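Montag, kurz nach sechs. Sunita Jaiswal schon im Bus, Mantel falsch geknöpft, Tasche auf den Knien, in der Tasche ein Becher Flirness, Sorte Birne. Löffel vergessen. Natürlich Löffel vergessen.

Sie trank den Brei vom Rand. Draußen Drarnport, noch dunkel, Regen auf den Kränen.

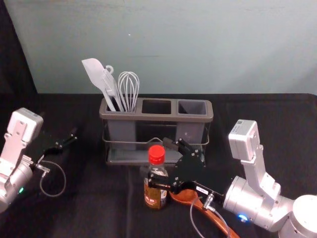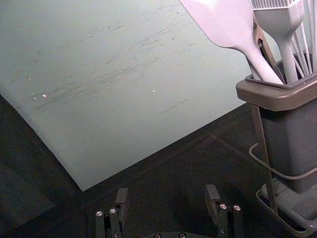
Utensilienhalter, auf dem zweiten Bild mit Brett.

Birne, ja. Hafer, ja. Und dahinter wieder dieses andere, ganz am Ende, wenn man schon geschluckt hat. Nicht bitter. Metallisch auch nicht. Sie hatte am Freitag zwei Stunden nach dem Wort gesucht und keins gefunden und dann »Nachgeschmack, unklar« ins Formular geschrieben, und unklar gab es im Formular nicht, da gab es nur eins bis fünf.

Der Mann neben ihr schaute auf den Becher.

»Für Kinder«, sagte Sunita.

»Aha«, sagte der Mann.

Bei Asamoah brannte Licht im zweiten Stock, also war Abílio Coelho da. Abílio war immer da. Er hatte den Brei erfunden, vor vier Jahren, für seine Tochter, die damals nichts aß außer Gurke und trockenen Nudeln, und die Tochter hatte den Becher leer gemacht und einen zweiten verlangt, und so stand es heute auf der Rückseite, in Schreibschrift, mit einem kleinen Herz. Die Tochter war jetzt sieben und aß keinen Brei mehr. Das stand nicht drauf.

»Du hast ihn gegessen«, sagte er, bevor sie den Schirm zu hatte.

»Im Bus.«

»Und?«

»Wieder.«

Er setzte sich. Er hatte die Brille auf der Stirn und eine zweite im Hemd. Vor ihm der Karton mit den Briefen, denn die Leute schrieben Briefe, wenn es um ihre Kinder ging, richtige, mit Marke. 169 seit Anfang März. Er hatte sie alle gelesen, manche zweimal, und mit Bleistift oben rechts ein Kreuz oder einen Strich gemacht. Kreuz hieß schmeckt. Strich hieß anders als früher.

»Mehr Striche«, sagte er.

»Wie viele mehr?«

»Mehr.«

Sie zog den obersten heraus. Liebe Firma Asamoah, unser Jonte nimmt den Brei in den Mund und behält ihn da. Er schluckt nicht und er spuckt nicht. Gestern bis zur Tagesschau. Was haben Sie verändert?

»Was haben wir verändert«, sagte Sunita.

»Nichts.«

»Abílio.«

»Nichts! Hafer derselbe. Birne dieselbe, derselbe Hof, derselbe Mensch sogar, ich habe mit ihm telefoniert, er hat mir von seiner Hüfte erzählt. Joghurtkultur dieselbe. Wasser ist Wasser.«

»Und das Feltent?«

Er nahm die Brille von der Stirn, putzte sie, setzte sie wieder auf die Stirn.

Feltent war ein Pulver. Weiß, sehr fein, kam in Säcken. Es machte, dass der Brei nicht absetzte, dass oben kein Wasser stand, wenn eine Mutter den Deckel abzog. Früher hatte oben Wasser gestanden und man hatte eben gerührt. »Vor dem Öffnen schütteln« hatte auf dem Deckel gestanden. Dann hatte der Handel gesagt, Wasser oben sieht alt aus, und seit dem Winter war Feltent drin, eine Prise auf den Kessel, laut Datenblatt geschmacksneutral.

»Geschmacksneutral«, sagte Abílio.

»Hast du es mal probiert? Pur?«

»Man probiert das nicht pur.«

»Hast du eins da?«

Er hatte eins da. Ein Schraubglas, ganz hinten im Schrank, hinter dem Zimt. Sie nahm einen Löffel aus seiner Schublade, er nahm auch einen, und dann standen sie beide am Fenster wie vor einer Impfung.

Nichts. Mehl. Kreide vielleicht. Dann lange nichts. Unten fuhr der erste Laster an die Rampe, piepte rückwärts, jemand rief halt.

»Siehst du«, sagte Abílio. »Neutr–«

Er hörte auf zu reden. Sie sah an seinem Gesicht, dass es jetzt bei ihm war, und eine Sekunde später war es bei ihr.

»Schwimmbad«, sagte Sunita.

»Nein.«

»Doch. Nicht das Wasser. Die Umkleide. Dieser Boden, wenn man barfuß – «

»Hör auf.«

»Die Matten!«

»Bitte hör auf.« Er trank Leitungswasser aus der Hand. »Meine Mutter hatte einen Duschvorhang«, sagte er dann, nass am Kinn. »In Setúbal. Ich war fünf. Ich habe da mal reingebissen.«

»Warum?«

»Ich war fünf.«

Sie schrieb es auf. Nicht ins Formular, auf einen Umschlag. Umkleide, Matten, Duschvorhang (alt). Es war das Beste was sie seit Wochen geschrieben hatte und sie konnte es keinem schicken.

Um zehn die Sitzung. Vorher noch der Anruf vom Lager, 3000 Becher auf Paletten, Birne und Pflaume, gehen die raus oder gehen die nicht raus, er müsse das jetzt wissen, der Fahrer habe den Motor an. Abílio hielt den Hörer vom Ohr weg und schaute sie an, als hätte sie das zu sagen. Hatte sie nicht. Sie war Sensorik, halbe Stelle. Sie durfte eins bis fünf ankreuzen.

»Ist es schädlich?«, fragte sie.

»Nein. Gar nicht. Das ist aus Erbsen oder was.«

»Dann ist es nur eklig.«

»Nur ein bisschen eklig«, sagte Abílio leise. »Ganz hinten.«

Der Hörer quakte.

»Sag ihm fünf Minuten«, sagte Sunita.

Er sagte fünf Minuten. Der Lagermensch sagte etwas Langes zurück. Abílio legte auf und fing an, in der Teeküche Sachen aus dem Schrank zu holen. Topf, Hafer, die Birnen aus dem Obstkorb vom Empfang, das waren nicht mal die richtigen. Einen Becher Joghurt mit Susannes Namen drauf. Sunita rührte. Keiner wog was ab. Er machte es so, wie er es damals gemacht haben musste, in einer Küche, nachts, neben einem Kind, das Gurke wollte. Er schmeckte mit dem kleinen Finger.

»Zu dünn«, sagte sie.

»War immer zu dünn.«

Sie füllten es in einen Becher, der Becher war von gestern, egal. Deckel aus Alufolie. Dann warten. Er ging auf und ab, vier Schritte, die Teeküche gab nicht mehr her. Nach einer Weile stand oben Wasser. Ein Fingerbreit, trüb.

»Da«, sagte er. Es klang wie hallo.

In der Sitzung saßen sechs Leute und ein Bildschirm mit noch zweien. Es ging erst um Deckelfarben. Dann um den Preis, 90 Cent oder eben doch mehr. Sunita hatte beide Becher vor sich und wartete. Als sie dran war, las sie den Durchschnitt vor, drei Komma irgendwas, und jemand sagte, na das ist doch solide, und sie sagte, ja. Solide.

Dann schob sie die Becher rüber.

»Den rechten bitte zuerst. Und dann warten.«

»Worauf?«

»Einfach warten.«

Sie warteten. Der Bildschirm war eingefroren, das half. Der Mann vom Vertrieb, der sonst alles gut fand, grundsätzlich, er fand auch die Kantine gut, machte auf einmal einen sehr kleinen Mund.

»Was ist das«, sagte er.

»Was fällt Ihnen ein?«, fragte Sunita. »Das Erste. Egal was.«

Er dachte nach. Er wurde ein bisschen rot.

»Luftmatratze«, sagte er. »Das Mundstück. Wenn man die aufbläst und der Onkel hatte schon.«

Still. Dann lachte eine, und dann redeten alle, Radiergummi, Zahnarzt, die Innenseite von einer Faschingsmaske. Sie schrieb mit, so schnell sie konnte, 18 Wörter am Ende, zwei davon nicht lesbar. Abílio saß ganz hinten und sagte nichts. Er hatte den anderen Becher genommen, den dünnen, und rührte das Wasser unter, links herum, sehr langsam.

»Und der da?«, fragte die Chefin.

»Der da ist von vorhin.«

»Da steht Wasser drauf.«

»Ja«, sagte Abílio.

»Das kauft uns keiner ab.«

»Man kann rühren«, sagte er.

Die Chefin nahm den Becher, schaute rein, rührte. Aß einen Löffel. Aß noch einen. Sie sah dabei auf die Uhr, und draußen hupte es, das war der Fahrer, der Motor lief wol immer noch.

»Was kostet es, die Deckel zu ändern«, sagte sie. »Nur mal so. Wenn da wieder schütteln stehen müsste.«

»Fragen wir«, sagte der Vertrieb.

»Und die Paletten bleiben hier. Erst mal. Bis heute Abend.«

Sie aß weiter. Abílio war schon aufgestanden und an der Tür, er lief, er lief wirklich, man hörte ihn auf der Treppe, und Sunita packte den Umschlag ein und den Stift und suchte ihren zweiten Schuh, den sie unterm Tisch irgendwo ausgezogen haben mußte.

Im Flur stand Susanne vor dem offenen Kühlschrank.

»Hat jemand meinen Joghurt gesehen?«

»Nein«, sagte Sunita und ging schneller.

Abends dann der Bus, derselbe, nur andersrum. In der Tasche der Rest von dem dünnen, Folie drüber, Gummiband. Diesmal mit Löffel. Er hatte ihr einen mitgegeben, einen kleinen mit gelbem Griff, schon ziemlich zerkaut. »Wiederbringen«, hatte er gesagt. Sie rührte in den Kurven, da ging es fast von alleine, und bei der Haltestelle am Hafen schwappte es über und lief ihr in den Ärmel.

7 Kommentare · 12 mal geteilt

Kontakt | Impressum | © Alle Texte bei der Autorin | Nach oben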